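Section 4: Recording your garment set

By now you should have both arms powered, the grippers homed, and the Hendside logger talking to your wrist cameras. If the logger still shows a gray dot next to either wrist, go back to Section 3 and sort that out first. I've recorded a whole afternoon with one camera dead and I don't recommend it!

This section gets you through a full clothing set the way we do it for the Flaslow policy. The method is simple enough: you drive the arms by hand, the logger saves everything, and the policy learns from your good runs (and a few of your bad ones, more on that in a bit).

4.1 Before the first run

1. Clear a patch of floor wide enough for both arms to reach across without bumping furniture. If you can't move a sofa, tell the planner it's there under Room > Fixed items.

2. Tag your cables. I use white tape folded into a little flag, one per cable, and I write the port on it when I remember to.

3. Push each connector in until it clicks, then give it a soft tug. The arm-side plugs take the most wiggling during cloth work.

4. Set grip force to 70 in the Morrison panel. You can go lower for thin knits, but I'd do your first set at 70 and leave it alone.

5. Check that the free length of every cable lets the wrist turn all the way both ways. Turn it slowly by hand with the motors off.

CAUTION: Keep your own hands out from between the grippers once the motors are live. The fingers close faster than you think they will.

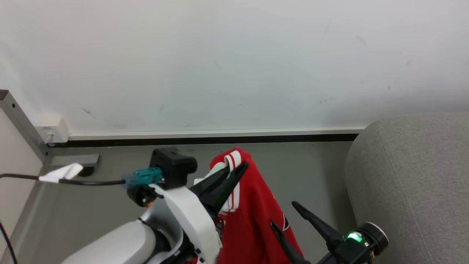 4.2 Running an episode

1. Press Start on the logger and wait for the beep. Anything you do before the beep is lost.

2. Grab the garment with one arm first, close to a collar, cuff or hem. Edges give the policy something to look for. If you pinch the middle of a big flat piece of cloth, the other arm has nowhere sensible to go.

3. Lift until the cloth hangs freely, then hold still for 2 seconds. I know it feels silly, but that pause is where the model gets its cleanest look at the shape, and when we trained without it the second grasp got noticeably worse.

4. Bring in the other gripper from the side. Go slow on the last bit.

5. Close, spread, and lay the garment down. Press Stop.

6. Mark the episode Good, Recovered or Bad. Recovered means you dropped it or missed and then fixed it within the same episode. Keep those, please! Benedetta Grasso ran the comparison back in January, and the policy trained with the Recovered episodes left in was a lot better at picking up after its own mistakes. Bad episodes stay on disk but get skipped in training.

NOTE: Don't restart an episode just because it looks clumsy. I used to do that constantly and ended up with a data set full of perfect grasps and a robot that froze the moment a sleeve slipped.
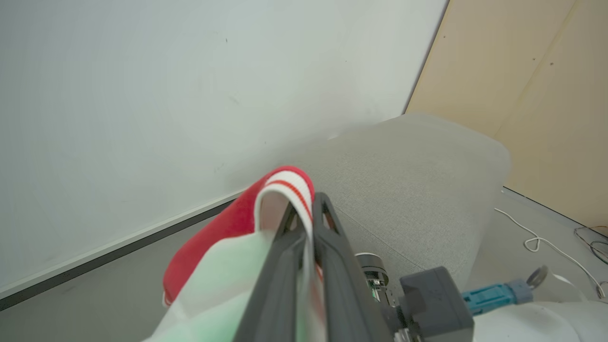 4.3 How many do you need?

Our last set had 846 episodes marked Good or Recovered, from almost 1,000 recorded. Smaller sets will train, they just get picky about which clothes they'll work on. If you're short on time I'd go for more garments with fewer runs each, and mix up the starting pile every time (toss it, don't place it).

Bright trim and stripes are a mixed blessing. The model latches on to them very quickly, which is great until you hand it a plain gray shirt. Put some boring clothes in there too.

4.4 Checking your set before upload

1. Open the set in the Rundholm viewer and turn on Side by side. You want the head view and both wrist views playing together.

2. Scrub to the moment of each grasp. The fingertips should show in the wrist view the whole time. If they drift out, the mount has slipped, and you'll have to redo the camera step in Section 3.

3. Look for frozen frames. The viewer marks them with an orange bar, but it misses short ones, so play a handful of episodes all the way through.

4. Click Export and leave the compression on Default.

If Export stalls near the end, give it a few minutes before you kill it. It's writing the index, and the progress bar doesn't know about that part yet. Training setup is in Section 5.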